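3.2 Gathering the Demonstrations

Last updated 25/07/2023

We began with the belief, common among people who have never done it, that collecting demonstrations is the easy part of teaching a robot. The model was supposed to be hard. The data would be a matter of sitting down for a few afternoons in February and moving some cloth around. We kept this belief for four days.

The task set, which we call Lerkero, asks a pair of arms to handle soft things: spread a cloth, fold it, move it out of the way of another cloth. Each demonstration was driven by a human operator and saved together with the joint positions and the camera views. An operator got a one-line instruction and nothing else. Early on we had given longer ones, and the operators followed them so faithfully that every fold in the first batch looked like every other fold. A policy trained on that batch was superb at folding one cloth, provided it lay exactly where Győző Kovács liked to put it.

The final set holds 460 demonstrations, of which 298 were kept for training. The rest were set aside under rules we wrote down in advance and then argued over anyway. A demonstration was dropped if the operator stopped for longer than 20 seconds, if an arm hit a joint limit, or if the cloth ended up off the floor of the workspace. We did not drop demonstrations for being ugly. A clumsy grasp followed by a second try teaches the policy what to do after a clumsy grasp, and our policy was going to need that lesson more than most.

Starting states gave us the most trouble. Asked to place a cloth "at random," people place it near the middle, slightly wrinkled, with a corner sticking up helpfully toward the gripper. Kasun Howlader proposed dropping it from shoulder height with eyes closed. This worked well and looked ridiculous, and we adopted it for all later sessions. Small objects were added by the same operator who dropped the cloth, with no rule except that the layout should differ from the one before.

Shares: 41 | Comments: 20

We also varied the surroundings. A policy that has only ever seen a bare bench will treat a flower as an emergency. The walls and floor of the workspace were therefore given patterns, and props were stood along the edges (Figure 4).

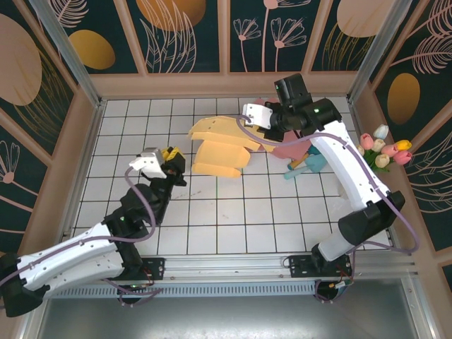
Figure 4. Both arms at work during collection, with yellow fabric on the tiled floor and artificial tulips by the right wall.

Labels were written after each session by someone other than the operator. Our first plan was to have operators label their own work, but they turned out to be generous graders. "Folded neatly" covered a wide range of outcomes, including one that the second labeler recorded as "pile." Where two labelers disagreed, a third decided, and the first two were allowed to complain in a shared file. That file is now longer than this section.

Operators got faster with practice, and this too was a mixed blessing. Late demonstrations are short and smooth and contain few mistakes to recover from. We sampled early and late sessions equally during training, so that the policy would see beginners as often as experts. Section 4 reports what happened when we left this step out.

We use cookies to improve your reading experience. By continuing to browse, you accept our cookie policy.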